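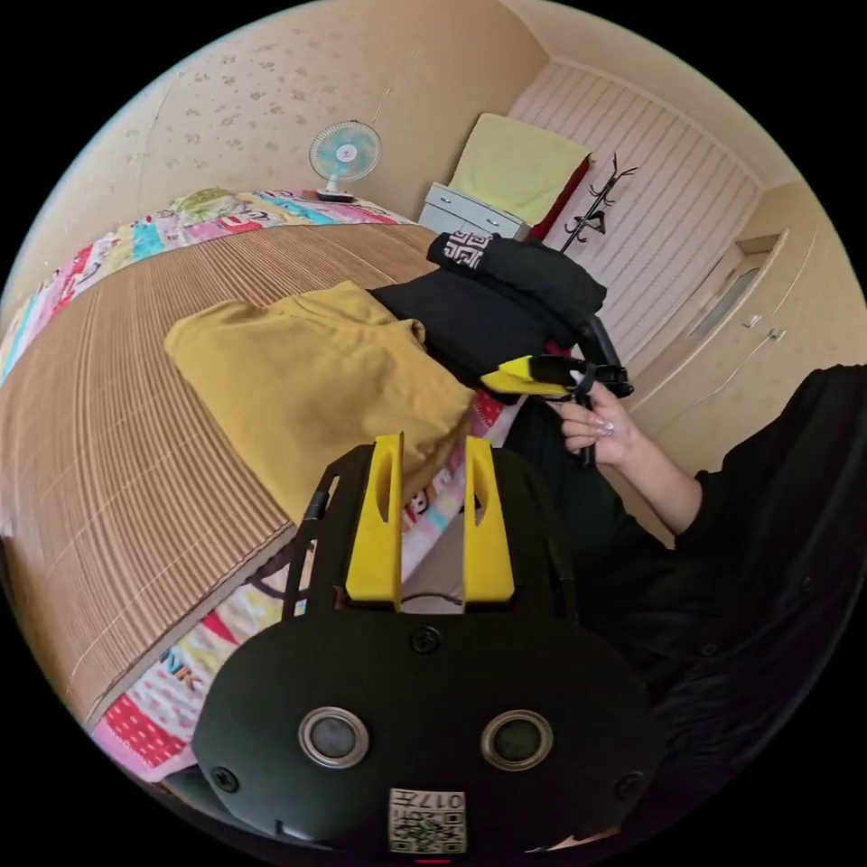
The manicure is the cosmetic treatment of the fingernails and hands, usually comprising shaping, cuticle work and the application of colour. It may be done at home, where one hand always comes out better than the other, or in a salon, where both match and a tip is expected. Length and shade are matters of fashion. Long nails in a pale finish, as on the hand seen at right against a black sleeve, are often chosen because they go with most clothing and show regrowth less plainly than a dark red. Short, squared nails are favoured by guitarists, on the fretting hand at least, and by anyone who has tried to pick a coin up off a tile floor.

Materials

Ordinary polish is a film-forming polymer dissolved in solvent, and dries by evaporation at a speed inversely related to the wearer's need to find her keys. Gel polish is cured under a lamp and lasts longer. Acrylic nails are built from a liquid and a powder and must be filled as the natural nail grows. Removal with acetone is effective – also on varnished tabletops.

Regional practice

In the spa town of Cundarov, salons traditionally closed for the whole of August, a custom blamed for the local fondness for gloves. The Bindholm trade directory once listed 163 shades of pink, 24 of them under the heading "beige". Provano, a supplier based in Lindsay, later reduced its own range to 2 pinks, then restored the rest after complaints from customers who could tell them apart.

See also: Pedicure; Nail file; Cuticle; Hand cream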